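The Things from Bokard Street

Yoon-hee Choo had the keys to her aunt's apartment until ten at night, and by seven she had done everything except the kitchen. The bedroom was in bags by the door. The books had gone down to Miklós Balogh's van in the afternoon, 12 boxes of them, and Miklós had gone home to eat.

She had left the kitchen for last. Her aunt had cooked in it for most of her life and had owned very little to cook with. There was a drawer of spoons, a kettle with a loose handle, and a shelf of pots that had lost their lids in one move or another. When a lid went missing her aunt used a dinner plate.

Poul Dalsgaard from downstairs knocked and came in without waiting. He wanted to know if the pots were going.

"Some of them," Yoon-hee said. "Which one do you want?"

"The gray one. She made me soup in it when I broke my foot."

"Then take it."

He didn't take it. He sat down on the step stool and talked about the boiler, and about the man at 58 who had painted his door in November and got paint on everybody's mail. Yoon-hee wrapped glasses in newspaper while he talked. Later he got up and looked over the things she had put to one side.

"And the knives?"

"Those are mine," she said. "I asked her for them years ago."

She had, too, at this same counter, and her aunt had said she could have them when she was done with them and not before. They had both laughed, and then her aunt had cut up a melon.

Poul went down with a bag of newspaper for the recycling. Yoon-hee turned off the radio. She thought about what would fit in her own kitchen, a narrow one with one window, and decided that most of it would fit if she got rid of the toaster. 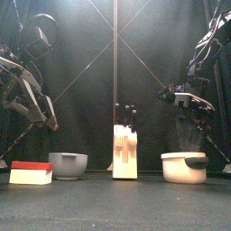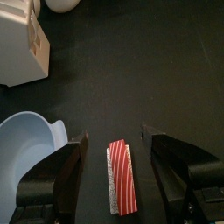

A box with a red lid and two pots without lids in the first, and a blue bowl in the second.

Cillar Road

Her own kitchen smelled of the neighbor's onions. She put the knife block next to the stove, moved it to the other side, and moved it back. The rent here was 900 a month and the counter was as long as her arm.

At eleven the phone rang. It was Poul, asking if it was too late to come by for the pot tomorrow.

"No," she said. "Come for lunch."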